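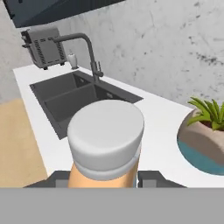 Zotmont Comics Reading Group
Minutes, Saturday, August 23, 2025

Chair: Ehsan Vahidi. Members present: 9. Quorum met.

Minutes of the last meeting were approved with one correction. The title under item 4 should read "Custov," not "Custom."

1. Fall title
The group discussed the first collected volume of Custov, a superhero series with a deaf lead character. Two members felt the fight pages were hard to follow. Others liked that signed dialogue is drawn in panels without word balloons. A motion to adopt it as the fall title passed, 7 to 2.

2. Talebi omnibus
The Talebi omnibus runs 464 pages. Members agreed it is too long for one session. It will be split in two, with the second half held over to December. Anyone who has already finished is asked not to discuss the ending.

3. Purchases
Jalen Books quoted $30 a copy for Custov if we order as a group. The balance on hand is $46, so the group can buy one shared copy. Members who want their own will pay the store directly.

4. School visit
The middle school library asked for a list of comics with disabled and LGBT heroes, grades 6 to 8. Ehsan will draft it and send it around for comments. Age ratings are to be included.

5. Other business
The back issue box needs sorting. Tabled.

Adjourned.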